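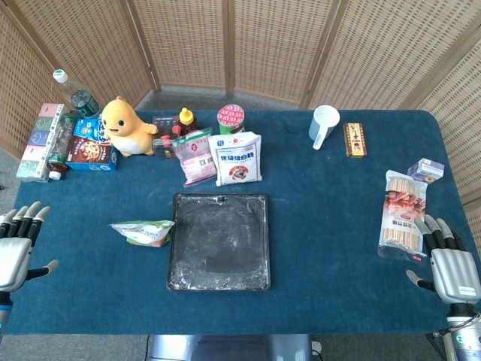
Figure 3. Robot's view of the baking table, left hand with thumb spread and right hand with fingers curled, to the sides of the floured tray.

Okay, so the teleop part of the project! Wing-yan Kong and I shared the driving, and our task was getting the robot to pick up the snack bag on the left and set it down in the tray. Sounds easy. I'd practised on the Fovulach simulator for most of May and figured I'd be fine, but with the headset on I kept reaching too far and closing the fingers on nothing (my thumb timing was awful).

We recorded 200 demos and kept 84 of them for training. The rest had long pauses or a regrasp in the middle, and Ms. Baranauskienė warned us early on that the policy would copy our dithering — she was right, our first one hovered over the bag forever.

What helped most was leaving the clutter along the back, dinosaur and cookie box and all, but shifting the bag a bit between runs. Wing-yan is left-handed and her grasps were way smoother than mine, so most of the kept demos are hers. I did better on the release, once I quit trying to lower the bag right into the corner of the tray.

Next term we want to try the skewers with the right hand. They're skinny and the package is clear, so I'm a little nervous about that one!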